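洗衣房通讯:毛巾改成卷着放

从十月起,Ellham 楼的公用毛巾不再叠成方块,一律卷起来,竖着放进塑料筐。这一条在春天的住户会上提过,当时没有定下来,夏天在三楼试了一阵,现在全楼照做。下面把做法、筐子的摆放和几件顺带的事写清楚,省得每次在楼梯口解释。

先说为什么改。以前的毛巾对折三次,摞在架子上,一摞高的有到人胸口的。拿的人都从上面拿,洗好的又往上面放,最下面那几条一年到头不见动。去年清点的时候,全楼毛巾一共 312 条,其中 90 条压在底下,折痕已经发黄,有几条边上起了霉点,只好剪了当抹布。这笔钱不算大,可是每年都来一回也说不过去。另外,架子最上一格太高,个子矮的住户要踮脚去够,一抽就塌一半,塌下来又没有时间重叠,胡乱塞回去,下一个人更难拿。

卷着放占的地方和叠着放差不多,拿哪一条都不影响旁边的。筐子从一头取、从另一头补,先洗的先用,旧的不会一直压着。三楼试的那几个月,没有再挑出发霉的毛巾,架子也不用天天收拾。二楼后来自己跟着改了,做法和三楼略有出入,这次一并统一。

卷法如下。

毛巾要干透再卷。摸着凉的就是没干透,放回晾架上再等半天。烘干机出来的也要先摊开散散热气,马上卷起来,芯子里会闷潮。

找一张够大的平桌子,把毛巾平铺,短边朝自己,用手掌从中间往两边抹一遍。洗标在哪一头,就从哪一头开始卷,这样洗标藏在芯子里,外面看着干净。浴巾太宽,先顺着长边对折一次;普通毛巾不用折。

从远的那一头起卷。头一圈要紧,后面跟着匀着劲往自己这边带,两头同时走。只顾一头,卷出来就是个喇叭,立不住。卷到中间停一下,捏住两端看看齐不齐,歪了就退回去半圈重来,比卷完再拆省事。

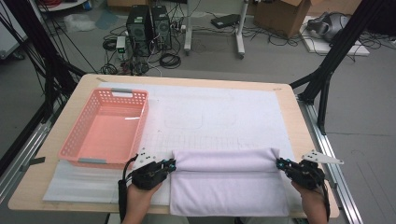
Dinesh Biswas 来信说,他家里卷毛巾卷了好多年,有一点不同意:头一圈不必太紧。他的意思是厚毛巾卷得太紧,放久了中间那一段会硬,擦脸不舒服,松一点反而好,只要最后一圈压实,照样立得住。他还建议把浴巾和擦手巾分开放,说混在一个筐里,小的会陷到大的缝里去,找起来费工夫。

第二条建议已经采用,见后面筐子的安排。第一条我们拿几条厚浴巾试了,放了两个星期,松卷的确实软和一些,不过搬筐的时候散了两条。现在的办法是:浴巾可以卷松一点,擦手巾和普通毛巾还是头一圈卷紧。各层如果有不同的经验,欢迎继续写信来。

卷到底以后,接口朝下压一压,再放进筐。不要用橡皮筋,橡皮筋时间长了会粘在毛圈上,撕下来带线。也不要用别针。

筐子的安排。全楼统一用带孔的塑料筐,两头有提手的那种,从 Verkeck 订的,一共 17 个。带孔是为了透气,原来几个实心的收纳箱以后只放洗衣液和夹子,不再装布的东西。每个筐贴一张纸条,写明楼层和种类。纸条请贴在提手下面,别贴在孔上。

浴巾一筐,普通毛巾一筐,擦手巾一筐,三种不混。筐里的毛巾竖着放,卷口朝上,靠墙那头先取,靠门那头补进。装到和筐沿齐平就可以了,冒出来的会被上面一层架板蹭到。装不满也不要紧,剩下的地方空着,不要拿别的东西去填。

筐子每个月擦一次,用湿布擦里面和底面,晾干再装。孔眼里的毛絮用旧牙刷刷一下。轮到哪一层,看洗衣房门后的表。

关于卷毛巾用的桌子。洗衣房那张长桌原来一直堆着失物,袜子、发圈、单只的手套,堆到没法用。现在失物挪到门边的纸箱里,桌子只用来叠和卷。用完请把桌面擦一遍,尤其是倒过洗衣液以后,桌上有一点没擦掉的,下一个人的毛巾就沾上了。纸箱里的东西放到月底,没有人来领的送去 Cedcombe 的旧物店。上个月送去了一袋,里面有一件深蓝色的童装外套,如果是哪一家的,现在去问可能还来得及。

卷的时候容易出的毛病,三楼记了几样,抄在这里。

一是毛巾没抹平就卷,里面夹着褶子,卷出来中间鼓一块。二是收边不齐,一头长一头短,放进筐里东倒西歪。三是图快,两条叠在一起卷,拿的时候一拿就是两条,另一条多半被随手搁在洗手台上,又得重洗。第三样最常见,请尤其注意。

有人问衣服能不能也这样卷。公用的东西里除了毛巾,还有几件备用的针织衫和浴袍,是给临时来住的客人用的。浴袍太厚,挂着就好。针织的东西要看料子,细针的薄衫可以卷,粗针的毛衣卷紧了会变形,平放对折一次,上面不要压东西。

薄针织衫比毛巾滑,也比毛巾容易拉长,摊在桌上的时候不要提着肩膀抖,放下去以后用手轻轻拨平。袖子往里折,下摆往上翻一小截,再从领口那头卷。夹、捏的时候只碰边上,不要揪着中间一点往上提,细针的料子一揪就是一个尖,要再洗一次才能回去。

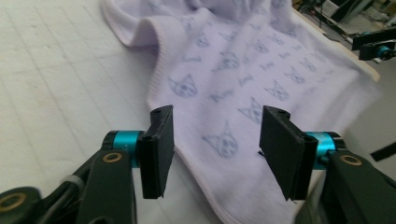 卷好的针织衫单独放一个筐,底下垫一块干净的布,免得线头勾在孔眼上。这个筐放在架子中间一格,不放最下面,拖地的时候水会溅上去。浅颜色的和深颜色的也分开,特别是新买的深色衣服,头几次洗完多少会掉色,挨着浅色的放一个夏天就看得出来。

洗涤方面没有变动。毛巾照旧用温水洗,不放柔顺剂,放了柔顺剂的毛巾不吸水,这一点每年都要重说一遍。针织衫用网袋,走轻柔那一档,脱水不要太久,拿出来平铺在晾网上,不上衣架。洗衣液换成了 Akolgo 的大桶装,味道比原来淡,用量看盖子里面的刻度线,一机毛巾放到第一条线就够。觉得不够干净的,多半是机器塞得太满,取出几条再洗,不要加洗衣液。

晾的地方也提一句。天气转凉以后,后院晾绳下午四点以后就没有太阳了,毛巾请在这之前收进来。收进来还有点潮的,挂在室内晾架上,间隔留一掌宽,不要两条搭在一根杆上。室内晾架最靠窗的两根杆留给浴巾,窗户开一条缝。夜里如果下雨,请最后离开洗衣房的人把窗关上。

换下来的旧毛巾不要直接扔。边上脱线、中间还好的,剪成四块,锁一下边,可以做抹布;整条都薄了的,攒起来送给 Cedcombe 那边收养流浪动物的人家,他们冬天垫窝要用,大小不限,洗干净就行,上面的挂环最好剪掉。洗衣房水槽下面有一个布袋,专门放这些。

最后是几件没有定的事。

有住户提出毛巾按楼层分颜色,这样不会拿混。目前的毛巾深浅不一,全部换一遍不现实,打算以后补新的时候再考虑。愿意认颜色的楼层可以先在门后的表上写一下。

还有人问能不能在洗衣房加一层矮架,把擦手巾放到小孩够得着的高度。墙上原来有两个孔位,量过了,能装,缺一块板。谁家有多余的木板,长度和洗衣机的宽度相仿就可以用,请在表旁边留个条子。

第一次按新办法整理定在十月中旬,晚上七点开始,在洗衣房。需要几双手,会不会卷都可以来,来了现学。请自带一块干净的布擦筐子。当晚两台洗衣机照常使用,烘干机停用,要给滤网做一次清洗。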